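Keep the Repair Counter Open

Cimville is thinking about closing the repair counter at its public library. The proposal is on page 7 of the draft budget, in a table of small savings, between the fountain maintenance and the printing of the parks map. I think it should be taken out of that table and left alone.

The counter is simple enough. It opens 2 afternoons a week in the old periodicals room. People bring in lamps, toasters, coats with broken zippers, chairs with a loose leg. A paid technician looks at the thing, tells the owner what is wrong with it, and fixes it if a fix is possible in the time allowed. The owner pays for parts. The city pays for the technician and the room. The total cost is small by the standards of any town budget, and the draft itself says so.

The argument for closing it is that repair is a private matter. If my toaster breaks, the reasoning goes, that is between me and the toaster, and the city has no more business fixing it than it has making my breakfast. I understand the argument. I used to agree with it. When the counter opened I wrote that it looked like a subsidy for people who enjoy fiddling with old radios, and I expected to see the same few hobbyists there every time.

I changed my mind slowly, mostly by going. The people in line have ordinary things and ordinary reasons. A space heater costs a day's pay for some of them. A sewing machine may be how a person earns part of the rent. There used to be a shop on the east side that did this work, and another by the train station, and both closed when a new appliance became cheaper than an hour of skilled labor. The market did not stop wanting repair. It stopped being able to pay for it one toaster at a time.

That is the usual case for a public service. We do not expect each reader to buy every book, and we do not expect each swimmer to dig a pool. A town shares things that are useful to many people and too costly for each of them to keep alone. A soldering station and somebody who knows how to use it belong on that list.

There is a second argument against the counter, and it is better than the first. It says that most of what we own now is not worth repairing. Cases are glued shut. Parts are sold only as complete assemblies. A technician can spend most of an afternoon getting into a kettle that was never meant to be opened, and the kettle will fail again by spring. Why pay skilled people to fight with bad products?

I take this seriously, because it is often true. Some of what crosses the counter cannot be saved, and the technician says so and hands it back. But the answer to bad products cannot be that towns give up the one place where anyone finds out how bad they are. A person who has watched the back come off a vacuum cleaner and seen a cracked plastic gear buys the next vacuum cleaner differently. I did. I had always shopped by price and by color. Now I look for screws.
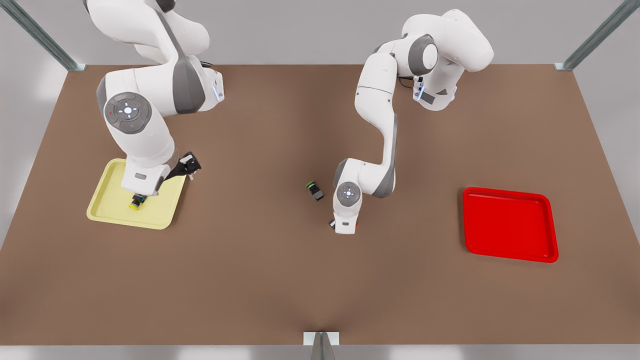 Vol. 44, No. 2

Habits like that spread through a household. Children who come along to the counter see an adult admit that she does not know why the lamp flickers, then find out. They see that a thing has insides and that the insides were put there by somebody. Schools teach some of this, when they have the money and the room, but many have dropped their shop classes and few have brought them back. I would not claim the counter replaces a shop class. It does give a family a reason to talk about how a plug works.

Other towns have handled this in different ways, and they are worth looking at before Cimville decides. Nirusard never ran a counter of its own. It lends tools instead, more than 1,000 of them by its own count, from a storefront next to the post office. The lending works well for people who already know what to do with a torque wrench. For everyone else it is a storefront full of objects. I visited in September and liked it, but I would not trade our counter for it. Borrowing a tool and learning to use it are separate problems, and the second is harder.

Hjaltested tried the opposite. It kept a counter, then raised the fee until the service paid for itself. On paper this was sensible. In practice the fee rose past the price of the things being repaired, the line got short, and the short line was then used as proof that there was no demand. The counter closed. The room is used for storage now. I would ask our council members to read that history closely, since a fee is the compromise I expect somebody to offer.

I am not against charging anything. People already pay for parts, and a modest charge for larger jobs would be fair. A bench fee for furniture, for example, makes sense, because furniture takes up the room and the time. What I am against is a fee set with the purpose of covering the full cost. A library that had to cover its cost per book would have very few books, and they would all be the same ones.

Supporters of the counter have made mistakes too. They talk about it as a cure for waste, and they should be careful. The amount kept out of the landfill is real but small next to what a town throws away. If the counter is judged by the ton it will lose to a better recycling contract every time. Its value is more local than that. It keeps a particular lamp in a particular kitchen, and it keeps a skill in town that would otherwise leave with the last person who has it.

That last point worries me most. The shop by the station closed and its owner retired, and what he knew about motors went with him. A budget line can be restored in a good year. The knowledge takes much longer to get back, and the people who could have taught it may have moved to Drametetti or stopped working with their hands.

The council should keep the counter at its present hours for another year, add a small charge for furniture, and post what comes in and what goes out repaired. If the record is poor, we can argue again with facts on the table. The draft is open for written comment at the clerk's office and at the library front desk.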